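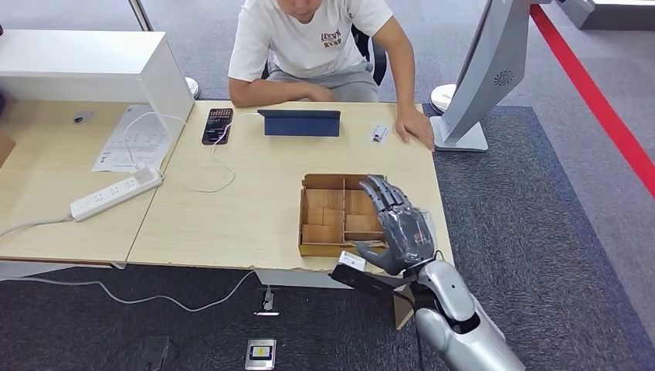
How to tidy a shared desk with a cardboard divider box

A desk that is used by two people becomes untidy in a few days. In our study room at Riltard the cables were the first problem, and after them the small things: cards, plugs, a calculator. This is the method I follow now. It takes 24 minutes when I do not stop to read old papers.

What you need

A shallow cardboard box with no lid
Some spare cardboard for the dividers
Scissors, a ruler and a pencil
A dry cloth

Step 1. Sort the surface

Put the things in two groups. The first group is what you use every day, for example the tablet and the phone. The second group is everything else. Printed sheets go in a folder, not in the box, or they will be bent at the corners.

Step 2. Place the power strip

Choose the place of the power strip before you choose the place of the box. On two desks which stand side by side, I prefer the side desk, so the main desk stays free for writing. Pull out any charger that is not in use. If your desk has a round hole for cables, pass the long ones through it - but check first that the plug can go through.

Step 3. Cut the dividers

Measure the inside of the box and cut your strips to the same height as the walls. Mine are 14 cm long. Where two strips must cross, make a cut to the middle of each one and slide them together. Do not use glue yet, you will surely want to change the sizes.

Keep the extra pieces of cardboard in one of the compartments until you are satisfied.

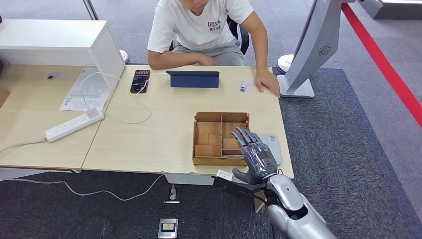 Step 4. Fill the box

Put small things in the small compartments and keep one larger compartment for cables. Each cable should be rolled in a loose circle and closed with a paper tie. I bought a bag of ties from Gollow, but a piece of string is also good.

An access card is easy to lose, so I give it its own compartment near the front.

Step 5. Keep it in order

Wipe the desk with the dry cloth and put the tablet back on its stand. In June we agreed to empty the box every 2 weeks, and until now this is enough.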